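Washing Habits and Colour Loss in Denim
Project report, Textiles and Materials module, Bronville

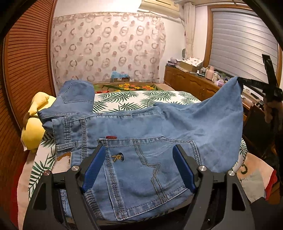

Figure 1. Back pocket of a pair of light blue jeans, with tan topstitching.

Group members: Pongsak Wiriya, Usa Onsri, Pushpa Sandhu
Supervisor: Laimutė Vasiliauskas

1. Introduction

Most people in our year own at least one pair of jeans and wash them in very different ways. Some wash after every wear and others leave it for months. We wanted to find out which parts of normal home washing take the most colour out of denim, and whether turning the fabric inside out makes any difference that can be measured.

Denim is normally woven with a dyed warp and an undyed weft. The indigo sits mostly on the outside of the warp yarn and does not go far into the core, so rubbing exposes the white cotton underneath. Fading is therefore partly a matter of dye coming off in water and partly a matter of wear on the surface. Our project only looks at washing.

2. Materials

The test fabric was new indigo denim, all cotton, bought as one length from Srisuk so that every sample came from the same roll. We cut it into squares and overlocked the edges to stop fraying. The squares for the inside-out test were sewn in pairs with the dark faces together. The detergent was Lillance liquid for coloureds. Manee Ongart in the textile workshop let us use the washing machine there outside class hours, and we are grateful for this.

3. Method

Samples were washed at 30 or 60 degrees, face out or face in. Each sample had 13 washes and was line dried indoors between them. We used the same dose of detergent every time and made up the load with plain white cotton sheeting.

After the last wash we placed each sample beside an unwashed piece and compared them by eye against a grey scale, under the lamp in the light box. Two of us graded separately and did not see the other's marks until the end. Washing started in September and took longer than planned, as the machine was often in use.

4. Results

The face-out samples at 60 degrees lost the most colour. The face-in samples at 30 degrees lost the least and were hard to tell from the unwashed piece except at the corners. Face-in samples at 60 degrees were graded slightly better than face-out samples at 30 degrees, but the two graders disagreed on one of these, so we do not place much weight on it.

All the sheeting picked up a blue tint in the first 2 washes. After that the change was small.

5. Discussion

Both temperature and rubbing matter. We had expected temperature to be the larger effect and cannot say from our samples that it is. A real pair of jeans has seams, hems and pockets where the cloth is thicker and rubs more, and flat squares do not show this.

Grading by eye is also a weak point. A colour meter would have given us numbers to compare.

6. Further work

Repeat with stretch denim. Add a set washed without detergent. Test tumble drying.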